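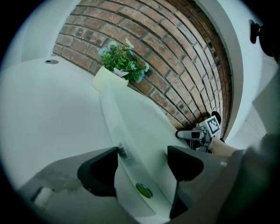

A hand-held gripper at a sink, with the tap and a potted plant behind the basin.

Household chore automation

Household chore automation is the use of machines to carry out domestic work such as washing up, wiping surfaces, tidying and folding laundry. Single-purpose appliances have done part of this work for decades. General-purpose machines that can move from one chore to another in an ordinary home remain mostly at the research stage.

Scope

The term usually leaves out washing machines, dishwashers and other appliances that need a person to load and unload them. It covers robot vacuum cleaners and mowers, which work unattended on a flat area, and machines with arms, which pick things up and put them down. Articles on the subject often treat the second group separately because the problems are different.

Sinks and wet areas

Cleaning a sink is one of the chores most often used to judge progress. A basin has curved, glossy sides that reflect light and confuse depth sensors. Taps differ from one home to the next: a lever has to be lifted or turned, a knob has to be gripped, and some taps need more force than a light arm can apply. Bottles and ornaments kept near the rim have to be moved or avoided. Water also limits which motors and sensors can be used close to the work.

Learning from people

Many systems are trained on recordings of people doing the chore. In one method the person holds a gripper fitted with a camera, so that the recording shows the work much as a robot's own wrist camera would. Printed square markers may be fixed to the equipment to help track its position. The method is cheaper than steering a robot arm from a distance, and recordings can be made in ordinary homes.

The Ondmont trials, led by Hsiu-ying Mak and Tien-fu Chang, used 1078 recordings of sink and worktop chores. The trained arm was then given 200 attempts at wiping a basin it had not met before. Results were good on plain basins and poor where loose objects stood on the rim. A later study by Lok-yiu Fung at Uvham added 802 recordings and reported fewer knocked bottles, but no gain in speed.

Present limits

Machines with arms are still slower than people at most chores, and usually need someone nearby to step in. Chun-yin Chow has argued that tests should count these interventions as failures. Practice varies, and published success rates are hard to compare.

See also

Domestic robot
Robot vacuum cleaner
Imitation learning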